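Can residents still object to the gas compressor station at Jercombe?
Tahira Kiani, 2022-04-16

I live 500 meters from the place where Anddale wants to build the station. I received no letter, but my neighbor did. Is it too late to object, and must I write as a group?

Saqib Niazi
You can write alone. Send it to the county planning office and put the file number on the first page. In our case at Jenum we had 40 days after the notice was printed - please check the date on yours. Write also that you received no letter. We sent 49 objections and the office had to answer each one, but the answers came only in October.

Sabine Lammers
Ask who pays for it too. If a public bank gives the loan, it normally has a complaints office, and you can write there in your own language.

Clem Pirihi
Same problem here, following. They never answer the phone.

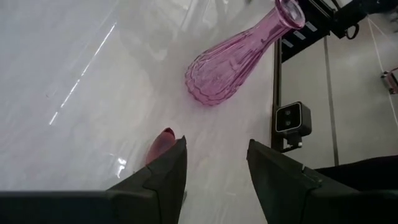
Pink ribbed glass vase on a white table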